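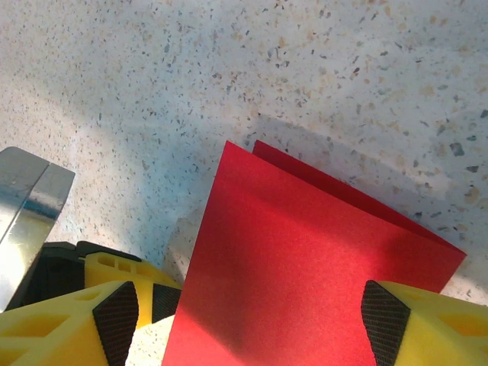
I finally sat down with the spreadsheet this week, the one I have been avoiding since the holidays, and I have a number. Well, I have a number and a headache. If you've been following along you know I've been trying to work out what it costs to get a small arm doing paper jobs on a counter, and that my first budget was basically the price of the arm with a little smiley face next to it.

So, a quick recap for anybody new. I want a robot arm for my card business. I fold and pack a lot of cardstock, most of it plain folded cards that go out in sets, and my hands are tired. I am one person with one spare counter and I do not have factory money. The question I keep getting in the comments is "can't you just buy one?" and yes, you can just buy one! It's everything after that which eats you alive.

Let's talk about fingers first, because fingers are where I got it the most wrong. I had one line in the budget that said "gripper" and I figured that was the end of it. Then Catinca Stoica, who has been through this with a much bigger setup than mine, read my sheet and wrote "and pads?" in the margin. Pads! The black textured bits on the inside of the fingers are what touches the card, so on my sheet they now count as a supply, like ink or tape. I've put them on their own line and I'm planning to keep 2 spare sets in the drawer. They aren't expensive, but waiting a week for them in the middle of an order would be.

The yellow fingers themselves I really like. They have all those little openings in them, and they stand out so well against the red stock that I can tell from across the room which bit is finger and which bit is card. That sounds silly until you've squinted at black fingers on dark paper under a bad lamp (I have, at the Monico showroom, and I came home with a headache that day too).

A folded card is a funny thing to pick up, by the way. Standing up like a little tent it has two panels and a fold, and if you squeeze it low down near the open side the panels want to come together before you've got hold of anything. Flat sheets have their own problems, mainly that you can't get under them. So my plan is to do the standing cards first and leave flat sheets for a second round, with a suction cup, and a second round of money. I've written "LATER" next to suction in capital letters so I stop pricing it at midnight.

Then there's the counter. I love a speckled counter, I would have one in every room, but all those chips and flecks are one more thing for a camera to look at. My very cheap answer is a plain mat, and I've put $15 on the sheet for it. If the mat turns out not to be needed I'll cut cards on it. Lighting went in as well, one decent lamp with a diffuser, because cards throw shadows on themselves and on everything next to them, and I'd like those as soft as I can get them.

Okay, the quotes. I asked two places. Lodel came back fast with a bundle price and a very long PDF, and Kalness came back slow with a phone call, which I enjoyed much more. The Lodel bundle looks cheaper until you notice that the mounting plate, the power supply bracket and the longer cable are all on page nine. I added them up twice. Once they were in, the gap between the two quotes was $358, in Lodel's favor, and Kalness includes a half day of somebody showing me how to set it up. I don't know about you, but I know what my half days are like when I'm alone with a manual.

Fraser Aitken at Maddocks, where I get my cardstock, had the best advice of anyone, and he doesn't even sell robots. He told me to budget for ruined paper. Of course! I would never have thought of it. He's setting aside a box of offcuts and misprints for me at a price that's close to nothing, and I've still put in the cost of some 2 reams of the good red, because sooner or later you have to practice on the real weight. Thin stock won't tell you a thing about how the thick stock behaves.

What I left out of the first sheet, in case you're making your own: shipping both ways if you want to trial it, a cover for the dust, a surge protector, something to bolt it to, and your own time. I'm being strict about the time one. I've written my evenings down at what I'd pay a helper, and wow, that line is now bigger than the lamp, the mat and the pads put together. It made me look at the Kalness half day very differently.

I've also decided what has to happen before I spend the rest. It has to take a folded card from one spot on the counter and stand it in another spot without creasing it, over and over, while I'm making tea. That's it, that's the whole test. No packing, no envelopes, no ribbon (a few of you asked about ribbon, please, have mercy). If it can do that by the end of May I'll sign off on the second half of the budget, and if it can't, the arm goes up for sale and I buy a folding machine and a nicer chair.

I'm calling Kalness back tomorrow to ask whether the pads come as a pair or a set of four, and whether I can pay in two parts. If any of you have bought replacement pads lately, tell me what you paid and how long they lasted, and I'll add it to the sheet. I'll put up a cleaned-up copy once I've taken my bank's name out of it.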